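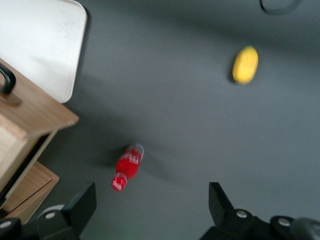 A red plastic bottle lying on a dark gray surface, with a wooden drawer unit and a white board or tray at left.

Stendeseck is a small drawer unit made of wood, intended to stand on a table or a kitchen counter. It was first sold by the Kolář workshop in the town of Futitz and is still produced there in small series. The name is used in the region also for similar units by other makers.

Description

The standard Stendeseck has 2 drawers, one above the other, and a flat top on which other things can be placed. It is 16 centimeters high. The drawers run directly on wood, without metal rails, and are usually rubbed with wax once a year. A larger model, the Sirska, has seven drawers and is meant to stand on the floor.

Use

In households the unit keeps small items such as corks, string, spare lids and tea bags. Bottles and trays are commonly left beside it, as the drawers are too low for most of them. Some owners keep it in the workroom instead — there it holds screws and pencils.

History

The first series of 400 pieces was prepared for the April market in Futitz. According to Finbarr Nic Aodha, who wrote a short guide to the furniture of the region, the early drawers had no knobs and were pulled by the lower edge. Knobs were added later, after complaints from buyers.

See also

Chest of drawers
Spice cabinet
Writing box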